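Aug 7, 2026

Quit buying paper towels in February. A few people asked how it's going, so I'm putting it all in one thread.

The starting point was a pack of 20 plain white cotton cloths from Ornalow, the restaurant supply place in Dovavgate. I had been going through a roll of paper towels every few days and I don't even cook that much. Mostly coffee spills and the dog's water bowl.

Wash new cloths before you use them. Mine pushed water around the counter for the first week. Three hot washes fixed that, no softener.

I will say this about softener once. Don't use it on anything you want to absorb water. Dryer sheets do the same thing. I used both for years and thought I had bad towels.
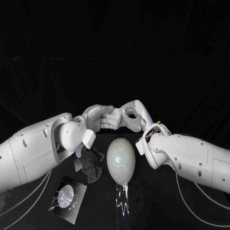
Storage was harder than washing. First I had a drawer for clean ones and a bucket under the sink for dirty ones. The bucket smelled by day three, even with the lid off.

What works now is a wire basket hung on the inside of the basement door. Used cloths go over the edge of the sink to dry, then into the basket at night. Smell went away.

If a cloth touched raw chicken it goes straight in the washer and waits there. I still keep one roll of paper towels for the really bad stuff. It has lasted since May I think, maybe longer.

On folding: I don't. I did for a month. They get pulled out and balled up five minutes later. They sit in the drawer in a heap and you grab the top one.

My sister folds hers in thirds and stands them up in a row. It looks nice. We have agreed to leave it alone. 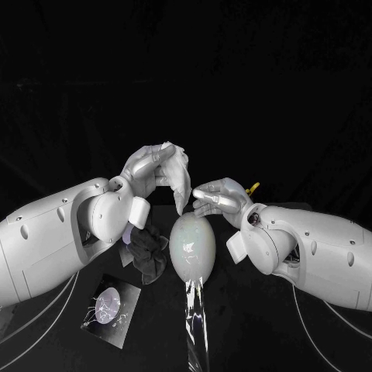 White cloth over a dark tabletop.

Someone asked about microfiber. I have four of those and they are better on glass and on the stove. For everything else I like cotton. It can take hot water and I don't have to wash it separately.

Stains. Coffee mostly comes out. Tomato comes out if you rinse it cold right away. Turmeric does not come out. A couple of days on the line in full sun got it down to pale yellow and I stopped there.

I tried bleach on one batch and the edges started to fray a few washes later. Could be a coincidence. I went back to oxygen powder and an overnight soak in the utility sink.

Wash day is whenever the basket is full. Warm for the everyday ones, hot for the greasy ones, an extra rinse if I remember. They go in with the bath towels, so it isn't an extra load.

Our water in Dovavgate is hard and that matters more than I expected. Things come off the line like cardboard. Half a cup of washing soda helps. So does snapping each cloth hard before hanging it up. Ten minutes in the dryer at the end if I'm feeling lazy.
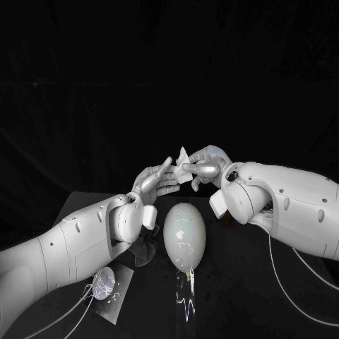
Money, for those who want it. The pack cost me less than two months of paper towels. I haven't noticed any change in the water bill, but I also wasn't looking closely.

I've thrown out two so far. One had paint on it and the other one the dog ate part of. He's fine.

The worn ones get moved down to the garage for the bike chain and the mower. After that they're trash. I don't wash anything with gas or oil on it, and you shouldn't either. Dry them flat outside and check what your town takes.

Things I'd do differently: buy a second color for the bathroom. Right now I tell them apart with a stitch of red thread in the corner and it's easy to miss.

Next up is napkins. I've got some old sheets to cut up and a sewing machine that needs a new belt. Will post again if I get past the belt.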